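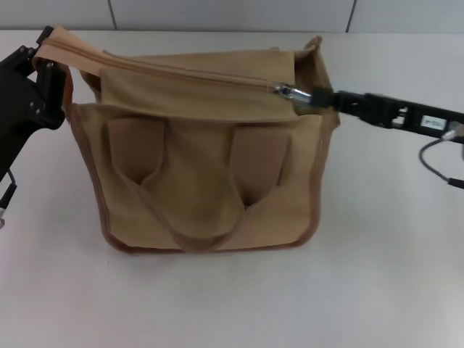 Left gripper on the corner of the bag, right gripper on the zip pull.

Two grippers, one zip: what we found out about pinching, pulling and looking
Student project report, robotics option, Drutirwood

Most of our course so far has been about picking things up. Blocks, cups, more blocks. For the spring project I wanted something that fights back a bit, and a canvas tote bag is perfect for that. It folds, it sags, it twists round when you pull on it, and the zip only moves if the cloth on the other side is held firmly enough. You need two hands for it, so you need two arms, and then the fun starts!

The question I set myself was a simple one. If one gripper holds and the other pulls, which of our fingertips should go where? We had two sets to try. The Kisilitz tips are wide and flat. The Cuadros tips narrow down to a small point. I tried both sets in both jobs, with 15 pulls for each pairing, and I wrote down how every pull ended.

A pull counted as good if the slider went the whole way along the track and the holding gripper still had its corner at the end. Anything else was a slip, a jam or a drop. I was strict about this, even when a pull stopped a finger's width short and I badly wanted to give it the mark.

The narrow tips were the clear winners on the zip pull. They get right in around the metal tab and leave the cloth alone. The wide ones kept picking up a fold of canvas together with the tab, and then of course the slider jams on the fold and the whole bag comes along for the ride. Holding the corner was the other way round. There the wide tips were lovely, and the narrow ones let the canvas creep out a little at a time until it was gone.

The second half of the project was about the cameras. The head camera gives the best idea of where the whole bag is, but once both arms are in they hide a lot of it. A wrist camera gets much closer,

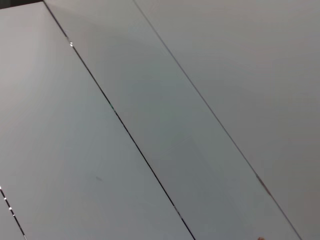

but it only knows about the small patch it is pointed at. Turn the wrist a few degrees too far and the bag has slipped out of view, with nothing left but pale surface and a seam or two for the program to work with. My first controller trusted the wrist view all the time and got lost again and again. The second one, built on the Nutden controller code from last year's group, uses the head view to get near and only then switches over. It was so much better that I ran it a few extra times just to watch – I'm not sorry.

I saved 2,000 stills from the head view and 2,000 from the wrist view, so 4,000 altogether, and sorted them by whether the zip pull could be seen. Sorting took most of February and a great deal of tea. Kelly Coutinho checked my labels and found a whole batch where I had taken a shiny bit of something else for the pull. Those were done again.
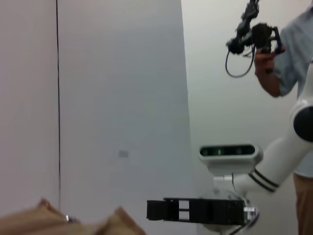
The white arm with its parallel gripper and the depth camera on the wrist.

Things I would still like to try: softer pads on the holding side, a bag with a stiffer base, and closing the zip as well as opening it. Closing looks harder to me, as the two edges of the track have to lie close together before the slider will run. I also want to log how hard the fingers squeeze, which my program doesn't do yet.

The label sheets and the controller settings are in the project folder, under "tote".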